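Medir con una foto: la calibración de cámara en el taller pequeño

27 October 2023

La fotogrametría de corto alcance ha dejado de ser una técnica reservada a los laboratorios de metrología. Un taller que fabrica juntas, carcasas o piezas de repuesto puede obtener hoy cotas fiables con una cámara de objetivo fijo y un ordenador corriente. El punto débil suele estar en la calibración, que se hace una vez, se guarda en una carpeta y no vuelve a revisarse.

Qué se calcula

Calibrar consiste en estimar los parámetros intrínsecos del conjunto cámara-objetivo: distancia focal en píxeles, punto principal y coeficientes de distorsión radial y tangencial. Con ellos se corrige la curvatura que el objetivo introduce en las líneas rectas, más acusada hacia las esquinas. Los parámetros extrínsecos, es decir, la posición y la orientación de la cámara respecto al patrón, se calculan para cada toma.

El error de reproyección resume la calidad del ajuste, pero un valor bajo no garantiza una buena medida. Si todas las tomas son frontales, la focal y la distancia al patrón quedan correlacionadas y el modelo puede ajustar bien los datos con una focal equivocada.

El caso de Dekolance

Dekolance, taller de Andton dedicado a pequeñas piezas de plástico, revisó su procedimiento en marzo. El lote 2207 había salido con una desviación sistemática en el diámetro interior de los anillos, detectada por el cliente, la firma Gerlach, al montar las piezas. El calibre no mostraba el defecto. El sistema óptico sí lo mostraba, aunque con una magnitud doble de la real. La causa era un anillo de enfoque desplazado después de la última calibración.

El procedimiento actual prevé 10 tomas del patrón con inclinaciones distintas, cinco de ellas con el tablero cerca de los bordes del encuadre. El enfoque y el diafragma se bloquean antes de empezar.

Elección del patrón

El tablero de ajedrez simple ofrece esquinas muy precisas, pero muchos detectores exigen verlo completo. Los tableros que combinan casillas y marcadores codificados admiten ocultaciones parciales: cada marcador identifica su posición y las esquinas visibles se aprovechan aunque haya objetos encima.

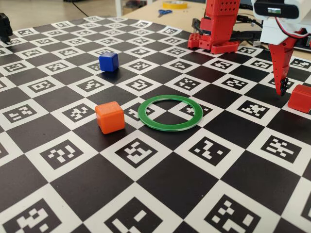

Soporte e iluminación

La planitud del soporte importa tanto como la impresión. Un papel pegado sobre cartón se comba con la humedad, y una flecha de 2 milímetros basta para invalidar una calibración de corto alcance. En Bernley, donde Dekolance tiene su segundo taller, se emplea vidrio con el patrón adherido en seco.

La luz debe ser difusa y venir de dos lados. Los reflejos desplazan el borde aparente de las casillas y las sombras duras dificultan la detección. Conviene medir con una regla certificada el lado de varias casillas impresas e introducir ese valor en el programa, ya que las impresoras de oficina escalan la página sin avisar.

La calibración se repite tras cualquier golpe, cambio de objetivo o reajuste del enfoque. El archivo de parámetros debe guardarse con la fecha, el número de serie del objetivo y el error obtenido en cada toma.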